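**Poirier medal set – worth 300?**

**tallboy29:** Seen a boxed set of Poirier bronze medals on Gustier, 2 missing. Seller wants 300. Fair? 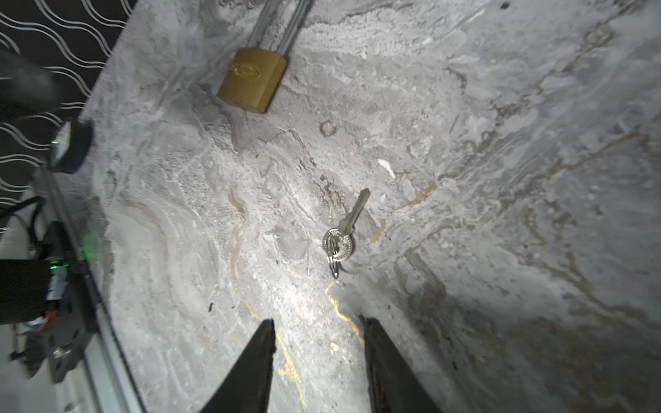

*Floner Coin & Medal Club – Buying and Selling board*

**gratton:** Too much. Mine cost 122 in January, and it was complete.

**flan_error:** Disagree. Yours had no case. The cased ones hardly ever come up.
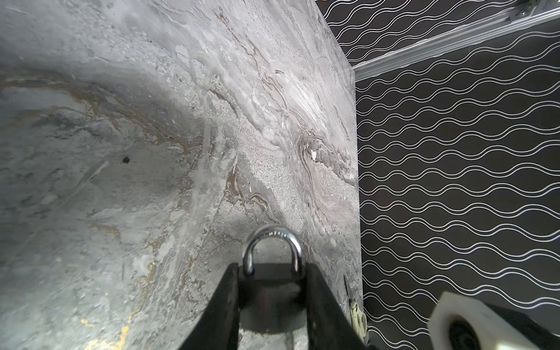
I'd still ask for photos of the edges – a few of these have been polished, and that halves the price for me.

**gratton:** A case isn't worth 178.

**tallboy29:** Offered 200. Waiting to hear.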